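Etenport shared workshop, build group minutes, March

Start 7:10 pm, last months minutes ok'd.

Arm: gripper mount redone. Cable still snags on wrist, reroute before next session.

Fixture: gray printed plate on table, posts ok. Veden wants 2 more, told them April.

Budget: 200 left, some of it owed to Zurnberg for filament.

Teardown PC: start with open Dell tower, graphics card first, drives after. Go slow near the blue latchs. 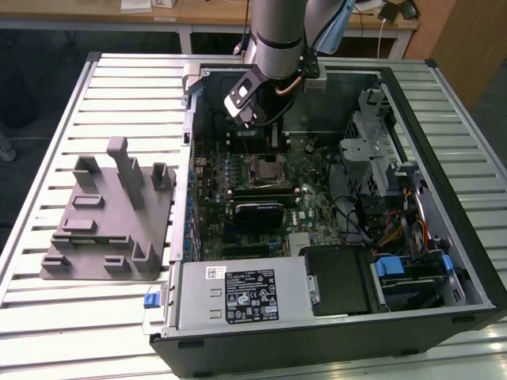 Arm over the open tower, fixture plate at left.

Closed 8:25.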